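4.2 The candy bowl as a shared object

Of all the things people brought up in our interviews, the one we least expected to spend a whole section on was the candy bowl. We had gone in with a guide built around desks, shelves and kitchens, and the bowl was nowhere in it. Yet it kept coming back, first as an aside at the end of a conversation about coffee mugs, then as something people wanted to tell us about at some length, and by December we had added two questions of our own on the subject. What follows draws on the diaries kept at the Clendholm and Tustine offices, together with the longer conversations that Ngozi Garba held with staff at both places.

In all, the diaries contain 201 entries that mention candy, and 105 of these say something about the bowl itself – where it was standing, how full it looked, who had last filled it, or whether the writer felt entitled to take from it. We read these entries together and then separately, and we talked over our disagreements until we could live with the coding. Anselmo Ortuño, who had the patience to read the Tustine diaries twice through, was the first to notice that people wrote quite differently about a full bowl and a nearly empty one, and the rest of this section owes a good deal to that remark.

A full bowl hardly gets written about at all. People pass it, take a piece, and go on with their morning, and if it turns up in the diary it does so in half a sentence. When only a few pieces are left, though, the writing slows down. Diarists name the candies by their wrappers, they say which one they would have liked and which one they left, and they begin to wonder what the next person will think of them. One Clendholm participant gave most of a page to the matter of a single toffee, which she walked past four times before lunch and finally cut in half with a letter opener. 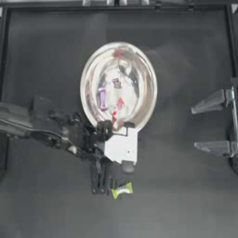

Figure 3. Three small wrapped pieces in an oval bowl on a dark gray surface; one wrapper is purple and another red and white.

We came to call this stage the remainder, for want of a better word, and it seems to us to have manners of its own. Taking one piece out of a great many is a private act and leaves hardly a trace, while taking one of the last few changes the bowl in a way that anybody walking by can see. Several participants told Garba that they would gladly take the third piece from the end but would never take the last, and a man at Tustine explained, with a certain amount of laughter, that he had once carried two pieces in from his own car so that he could eat the remaining one without feeling badly about it. (He allowed that he could simply have eaten the ones from the car.)

Wrappers matter here too, and more than we had supposed. Color is how people know a candy from a few steps away, long before they can read anything on it, and the diaries are full of "the purple ones" and "those red ones" with no mention of a brand or even a flavor. Preferences in an office become common knowledge in just this way. Up to 7 people at Clendholm were said to be waiting on the same color at any one time, and a fresh bag would be picked over by mid-afternoon, leaving behind a little collection that told everyone fairly exactly what the office did not care for. At Tustine, those leftovers were sometimes tipped out into a drawer before the bowl was filled again, a practice that two diarists defended warmly and one found close to dishonest.

The vessel itself drew fewer remarks, but the ones we have are interesting. Wide, open bowls were described as friendly, and participants connected them with being offered something; jars with lids were felt to belong to a particular person, even when they stood on a shared counter. Cruickshank, the older of the two buildings at Clendholm, had kept a lidded jar at its front desk for years, and when it was replaced with an open bowl the receptionist noticed that visitors stopped asking before they helped themselves. She was of two minds about the change – she liked the ease of it, she told us, but she missed the asking, which had been how most of her conversations got started.

We return to the question of asking in section 4.3, where the shared refrigerator raises it in a rather less cheerful form.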